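Section 4. Getting the two-arm table ready for visitors

I've run this demo at Clargate's bigger sister, the Clarngate open day, often enough to have a routine, so follow mine the first time and then do it your own way! You'll want 11 minutes clear before the doors open.

4.1 Wake the arms up (left one first, I'm superstitious) and let both of them go through their start-up moves. Keep your hands off the table until they've stopped.

4.2 Put the containers out. Big white bin at the back left, smaller tray next to it, orange basket at the front. Leave the white bin empty, people like seeing something land in it.

4.3 Fold the patterned cloth once or twice and drop it at the front right, under the right arm. Don't iron it or fuss over the corners. A bit of rumple gives the gripper something to get hold of.

4.4 Open the left gripper wide and park it over bare wood. 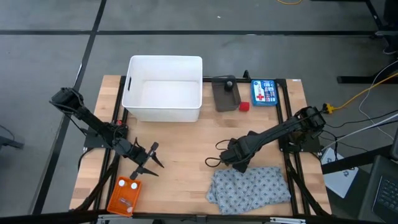 Fig. 7. Table laid out, left gripper open, right arm down at the cloth.

4.5 Load the Trarnement program and pick "Visitor". The speed should read 800. If it says 2,000 you've got the workshop setting, so go back and pick again.

4.6 Run the cloth task once with no audience. I do this even when I'm late, and Caroline Rashidi (she wrote the original Donico guide) does it twice.

CAUTION: Visitors lean in. They can't help it, and small children are quicker than you are. Keep everyone behind the tape while the arms are powered, and stay within reach of the stop button.

Note: the red cube is tiny and goes missing constantly. Spares are in the Mwakyusa drawer, along with the good scissors.

4.7 Between groups, press Home, wait for both arms to settle, then put the cloth back as in 4.3. Go to Section 5 for packing up.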